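**Jesell presenta Stutora, un servicio que avisa a las empresas pequeñas cuando sus contraseñas aparecen en una filtración**

La empresa de software Jesell anuncia la salida de Stutora, un servicio de vigilancia de credenciales dirigido a negocios con menos de 36 empleados. El servicio compara las direcciones de correo de la empresa con las listas de datos robados que circulan en la red, y envía un aviso al responsable cuando encuentra una coincidencia.

Durante la fase de prueba, Stutora revisó 3422 cuentas de clientes voluntarios. De ellas, 2749 utilizaban la misma contraseña en dos o más servicios – una costumbre que facilita mucho el trabajo de los atacantes.

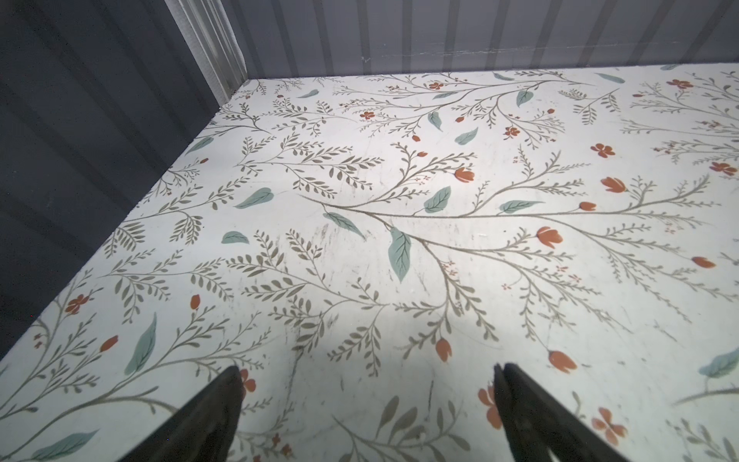

Según Ebbe Aasen, el problema no se resuelve con un aviso solamente: quien recibe el mensaje debe saber en el mismo momento qué contraseña cambiar, en qué orden y a quién informar, y por eso cada alerta incluye los pasos escritos en lenguaje sencillo.

Stutora no guarda las contraseñas de los usuarios. La comparación se hace con una huella cifrada, y el resultado se borra del servidor cuando el cliente confirma que ha leído el aviso. El administrador puede además pedir un informe mensual y activar la verificación en dos pasos para todo el equipo.

La consultora Holmgren ha realizado la revisión externa del código antes del lanzamiento. Las observaciones recibidas fueron aproximadamente 23, y todas están corregidas en la versión que ahora se publica.
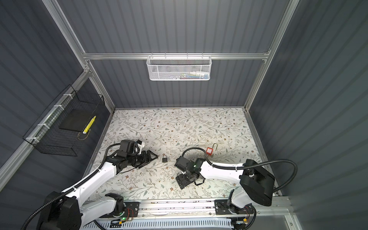

El servicio se puede contratar desde diciembre a través de la página de Jesell y también por medio del distribuidor Wirnov, que ofrecerá la instalación y el soporte telefónico en español. Los clientes de la fase de prueba conservan su cuenta sin necesidad de registrarse otra vez.

Jesell recomienda a todas las empresas, sean clientes o no, cambiar las contraseñas repetidas y cerrar las cuentas que ya no utilizan.

**Contacto para la prensa:** Ebbe Aasen, Jesell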